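About us

Potico is a small company in Urkmont. We teach two-armed robots to handle small things of everyday life, such as spoons, bowls and toys. The company was started by Edit Tóth and Andri Aebischer, who still share one desk.

Two times a year we open the lab to visitors. The last open day was on April 5, 2025, and 30 guests came, mostly families and students from the technical school. Haziq Wuisan ran the demonstration at the black table and answered the questions of the children, which were harder than ours.

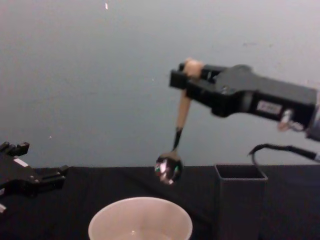
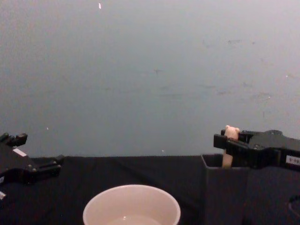
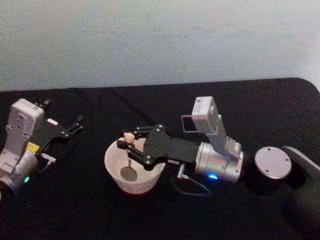
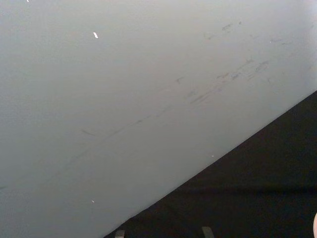 Two arms, one black cloth – from the open day.

Each visit takes one hour. First we explain how an operator guides the arms, then you see some tasks on the table, and at the end there is coffee in the kitchen. Please tell us before if you come with a group, so that Jacqueline Moulin can prepare the badges.

Our lab has recorded 3,421 task runs until now, and 1,549 of them were made with the software Skodilano, which we write ourselves. We are always glad to hear from schools. For a visit, write to Khrystyna-Mariia Kravchuk at the front office.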